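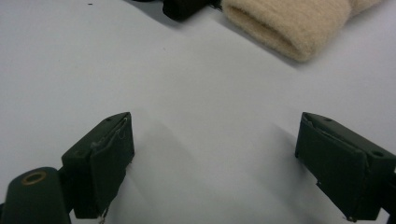 A plain, pale surface. Photograph: Odair Miranda

The decision by Gomside council to replace its printed notices with an online portal has been presented as a modest saving. It deserves closer attention than it has received. From March, planning applications, road closures and changes to bus services will no longer be posted at the library or sent to the 367 households that have asked for paper copies.

The council's own survey found that 76 of those households have no internet connection at home. Their needs are to be met by a telephone line, open for 2 hours each morning. This is not an adequate substitute. A person cannot object to an application that she has never seen, and a recorded message is a poor way to learn that a road will be dug up.

Vanderleia Quintana, writing to this page on 27th February, argued that residents should adapt as other towns have done. Jallosberg did so, but it kept its noticeboards – and it continues to post paper copies to anyone who requests them. Gomside should adopt the same arrangement. The council has a duty to inform all its residents, including those who find a website difficult to use, and it should restore the printed notices before the portal opens.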